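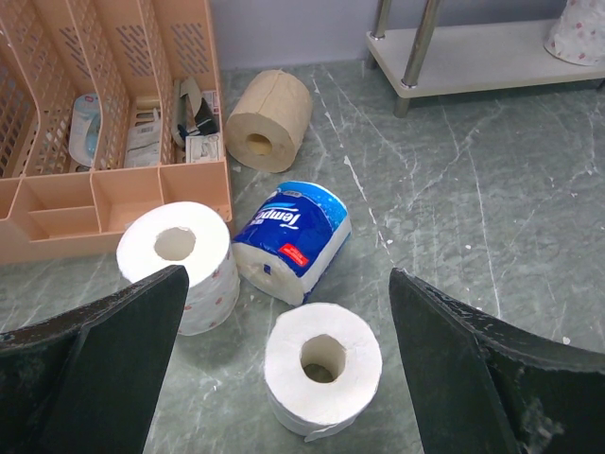 Toilet paper, four kinds, reviewed by someone with too many opinions and a small bathroom
27 February 2021

OK quick one because I have to leave in 16 minutes. Ran out in January, panicked a bit, bought whatever each store had. Ended up with a Tempo, a plain white, a white one with little pinkish-red motifs and a brown unbleached. Figured I'd write it up. Same bathroom, same holder, everybody in the house got a vote.

Tempo (the blue wrapper)

The fancy one. Wrapped on its own in plastic, glossy blue with waves on it, name in big white letters. Nice for a guest bathroom or a suitcase - you can throw one in a bag and it stays clean. But that's a lot of plastic if you go through rolls like we do. Paper itself is thick and soft, best of the bunch. I used two squares where I'd use four of the plain. Price hurts though. Would buy for company, not for every day.

Softness: very good
Strength: very good
Price: ouch

Plain white (Cludel)

Cheapest. Came in a pack of 40 from Tarawneh, the discount place by the bus depot, and the pack barely fit in the closet. Smaller across than the patterned one so you're changing it all the time. The loose end never wants to stay put either. Tears crooked, you pull one square and get one and a half. But it does the job, it doesnt clog anything, and I can't argue with the price. Fine for kids who use half a roll a day no matter what you buy.

Softness: meh
Strength: OK if you fold it
Price: hard to beat

White with the pattern (Fokard)

My surprise favorite. Bit fatter than the plain so it lasts longer on the holder. The print is faint, pinkish red, sort of sweet, looks a little like my grandmother's bathroom and I mean that in a good way. I was worried about the color coming off. Tried it wet on a white washcloth, nothing. Tears clean on the line almost every time. Not as soft as the Tempo but close enough that I stopped caring after a few days.

One complaint - first turn was glued down so hard I shredded the outside layers getting it started. Every roll in the pack, same thing.

Softness: good
Strength: good
Price: middle

Brown unbleached (Rarkosham)

Wanted to love this. Kraft paper color, no bleach, feels like the responsible choice. And the color is fine, you forget about it by day 3. The outside goes rumpled and uneven though, looks like it's been in a backpack. Rougher than the others, not awful, somewhere near a cheap paper napkin. Strong when wet, I'll give it that. Leaves less dust on the shelf than the white ones too, which I did not expect to care about.

My teenager refuses to use it. My husband didn't notice we had switched. So make of that what you will.

Softness: low
Strength: very good
Price: more than it should be

What I'm buying now

Fokard for upstairs, rest of the Cludel for downstairs untill it's gone. Maybe one Tempo in the travel bag for August if we get to go anywhere. Might try the brown again if they fix the texture.

All four fit a standard holder, someone always asks. Haven't tried any of them in an RV or with a septic tank so can't help you there.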